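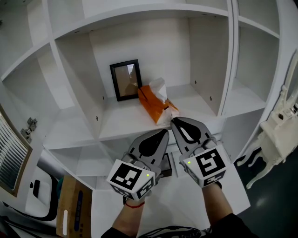 Match point came at 148 minutes, and I was on my feet in the living room yelling at the radio like it could hear me! I had followed the Callent Open every September since I was a kid, and never, not once, had a qualifier ranked 902 in the world gotten this far. She had slept in her car outside the Gurkix courts, the announcer said (he loved that story and told it every set). I couldn't sit still, so I paced up and down past the white shelves, past the little black picture frame and the crumpled orange and white plastic bag next to it, and back again to turn up the volume.

She bounced the ball 15 times. Fifteen! The crowd at Gonance Arena started counting along until the umpire begged them to hush.

First serve, long. I grabbed a couch cushion and bit it.

The second one kicked up high and wide, and the champion got a racket on it, and then everyone was shouting at once and the announcer forgot to say where the ball had gone. He just made a noise, a wonderful noise, like a man falling off a boat.

"Where is it?" I hollered. "In or out?"

"It's in the El Sherbiny sign!" he finally screamed. "She hit it into the sign! It's over!"

I ran out on the porch in my socks. Up and down the block, doors were opening, and the whole street was already cheering.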